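Junton Bench Cell Safety Kit

Sold by Favari. Ships in one box, 36 lb. Kit price does not include the arm, the gripper or the table.

Overview

The Junton kit is a set of add-on parts and paperwork for people who run a small collaborative arm on a table in a shared room. It gives you a stop button on a long lead, a second stop button for the far side of the bench, a three-position hold switch, a roll of floor tape, a set of signs, a lockout hasp, and a binder. We sell a lot of the buttons. We sell very few of the binders on their own, and the binder is the part we'd keep if we could only keep one.

Let's get something out of the way. This kit does not make your arm safe. No kit does. If a seller tells you that bolting on their box makes your cell "compliant," ask them compliant with what, and for which job. Then ask them to put it in writing and see how long the reply takes.

What "collaborative" does and doesn't mean

The word gets printed on boxes, and people read it as "harmless." The standards people have been moving away from using it for the arm at all, and we think they're right. An arm can have force limits, speed limits and nice round covers. What you put on the end of it is your business, and so is what it carries and how close a face gets to it. A force-limited arm holding a utility knife is a utility knife that moves by itself.

So when we talk about an application in this page we mean the whole job: arm, gripper, part, table, the code that drives it and the people nearby. If you change one of those you have a new application and you should go back to your risk assessment. Yes, even if it's only a new gripper. Especially a new gripper.

The documents most of our customers in the United States end up with are ISO 10218 parts 1 and 2, the US adoption of them under ANSI/A3 R15.06, and the pressure and force material that used to live only in ISO/TS 15066. Buy the current versions from the publisher. Don't work from a PDF that somebody emailed you in graduate school. We don't reprint any of it in the binder, and we'd be suspicious of anyone who did.

What's in the box

Stop button, primary, with 5 m lead. Red mushroom head, yellow housing, twist to release. Two channels.
Stop button, secondary, same button, shorter lead.
Hold switch, three-position. Let go and it stops, squeeze too hard and it stops.
Junction box with terminals marked to match the wiring sheet.
Floor tape, yellow and black, one roll.
Signs, set of four, in plain words.
Lockout hasp for the controller's main switch.
Binder, 200 pages, most of them forms.
Cable clips, two sizes, a handful of each.

What's not in the box: a light curtain, a scanner, a fence. If your risk assessment says you need one of those, you need one of those, and you should be talking to an integrator. We can give you a list. We don't take a cut, which our sales side has complained about.

About the buttons

A stop button that nobody can reach is a decoration. We have been in labs where the only one was on the teach pendant, and the pendant was hanging on the back of the controller, under the table, behind a chair. Put the primary where the operator's free hand already is. Put the secondary where a person who is not the operator would run to. Those are two different spots. Walk it before you screw anything down.

Press both buttons at the start of every shift, with the arm moving slowly and nothing in the gripper. Write down that you did it. Page 9 of the binder is a log for this, and Tyra Lindqvist, who runs our training days, will tell you that she can guess how a lab is managed from that page alone. I used to think she was showing off. I've since looked at a lot of those pages.

The emergency stop is for emergencies. If your people use it to end every run because it's closer than the mouse, fix the layout. Some grippers let go when power drops and some hold on. Find out which you have by testing it over a folded towel, and write the answer on the sign.

About the tape

The tape marks the reach of the arm plus whatever it's holding plus a margin. It is a line on the floor. It will not stop a visitor, and it will not stop you at six in the evening when you just want to nudge one part back into place. We include it anyway. A line gives people something to point at when they tell each other to step back, and that's worth a few dollars. It isn't a safeguard and you can't list it as one on the assessment form. We get the form back with "tape" in the safeguard column more often than I'd like.

Research benches and shared rooms

Most safety writing assumes a factory: one cell, one job, a fence or a good reason for not having one. A good share of our buyers have something else. They have an arm on a table in a room where other people are working on other things, and the task changes weekly. Picking up blocks on Monday, opening a drawer the week after. The rules don't have a special pass for this. What changes is how often you have to do the homework.

Our advice for these rooms, some of it from the binder and some of it from arguing with customers:

Keep a clear space around the table and treat it as part of the machine. Storage drifts toward robots. Carts, bins and cartons end up along the side because the side is the only place no one wants to sit, and then the person who has to back away quickly backs into a cart.

Watch for pinch points between the wrist and the table as well as between the arm's own links. People worry about being hit. On a bench, at low speed, a trapped finger is the more ordinary worry. Clamping against a hard surface gets its own line on our form.

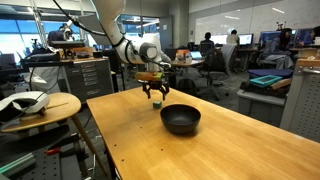 Look at your cables. An external cable along an arm is fine until it catches at a pose that nobody tried during setup. Run the arm slowly through the full range you've allowed, with a person watching only the cable. If you can't spare a person for that, limit the range. The clips in the kit help, but leave slack at the joints. A cable pulled tight is worse than one that flops.

If the arm is being driven by a remote operator in a headset, the person wearing it can't be the one watching the room. Assign a second person to the stop button and don't let them write email. This costs you a salary for an hour and everyone hates it. Do it.

If the arm is being driven by a learned policy, assume it can go anywhere the limits permit, at any time, for no reason you'll be able to find later. Set speed, force and workspace limits in the safety controller and not in the Python script. A software limit in the same program that makes the mistakes is not a limit in any sense an inspector would recognize. We've been told many times that the model "never does that." Fine. Then the limit costs you nothing.

Claims we don't make

We don't claim the kit reduces injuries by any percentage. We've shipped 637 of them and have no honest way of measuring that. Our competitor Ateş publishes a number and I've asked twice how it was worked out.

We don't claim a performance level for your stop function. The button and box have ratings on their data sheets. What you get in the end depends on your controller, your wiring and whether you used both channels. Marin Kolev in our support office can go over a wiring diagram with you, but he will not sign it, so please stop asking him to.

We don't claim it works with every arm. The compatibility sheet lists the ones we have wired ourselves. If yours isn't on it, send us the controller manual before you order.

Customer comments

"Good buttons, long enough lead. The binder is dry and repeats itself. We did find two problems in our setup by filling it out, so I'm not taking a star off." — Quang Đinh

"Signs are readable, thank you. Tape came up after a month on our sealed floor." — Ayten Bozkurt

Reply from Favari: the tape is meant for bare or painted concrete. For sealed floors order the Premley floor marking, sold separately. We should have said so on this page from the start and now we have.

"I wanted something that would get us through the university inspection. This didn't do that by itself. It got us to the point where we could answer the inspector's questions." — Alper Yalçınkaya

Ordering and revisions

Allow two weeks. Longer in September, when every school orders at once. Returns are accepted on unopened kits. We don't take back stop buttons that have been wired, for reasons you can probably work out.

The binder was last revised on Thu 18 November. Owners of older binders can get the replacement pages free by sending the serial number on the inside cover. The changed sections are the gripper change form, the remote operation checklist and the shift log, which now has a column for who pressed the button as well as when.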